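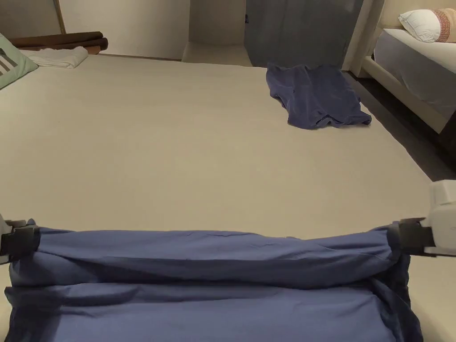 Chapter 4
Community Media and Its Audiences

Groups that share a language or a history have long made media of their own. Newsletters, radio hours and, later, websites gave them a place to publish work that larger outlets passed over. This chapter considers how such outlets are founded, how they are paid for and how they keep the trust of their readers.

The opening case is Skason, an online magazine set up by Ilgın Tatlı for Turkish-speaking artists living in the port town of Orklow. It began as a printed sheet of two pages, with a run of 2000 copies left in cafés and libraries. By the following October the editors had moved the listings online, and the printed sheet was kept for festival weeks only. 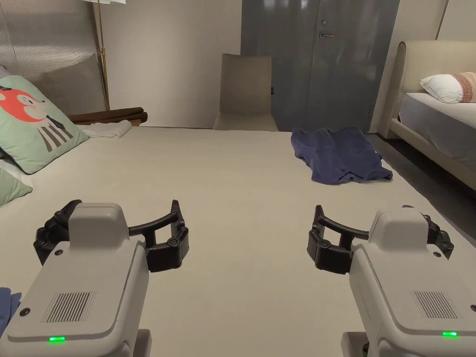
4.1 Who is the audience?

An outlet of this kind usually serves more than one public. Some readers belong to the community and look for news of people they know. Others come from outside it and need names, places and customs explained. Skason answered this by running each main article in two languages – a costly choice, and one that its editors debated for some time.

Perihan Ateş, who edited the film pages, argued that the two versions should differ. A reader who grew up with the comedies of the Gökçe studio does not need the plot retold, while a newcomer does.
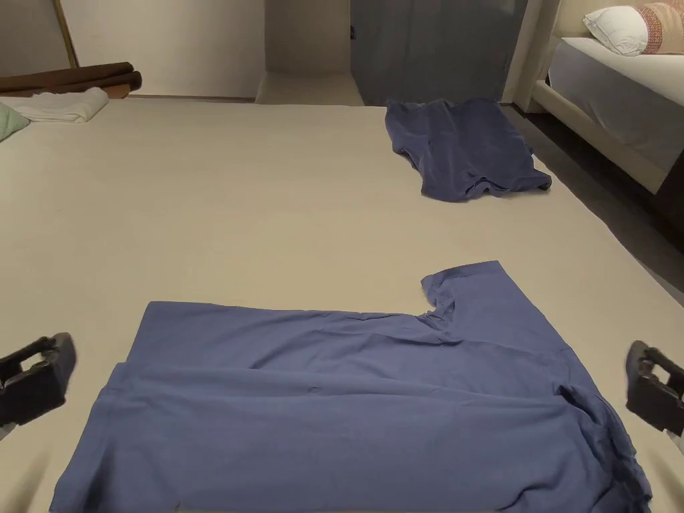
Her view was adopted for reviews but not for news, where the editors held that every reader should receive the same facts in the same order.

Students should keep this distinction in mind when reading section 4.2, which compares Skason with Turnar, a video channel that publishes in English alone. Turnar had 3000 subscribers when the figures for this chapter were gathered, and its income came almost wholly from ticketed screenings.

Key terms: community media, dual audience, editorial policy, listings.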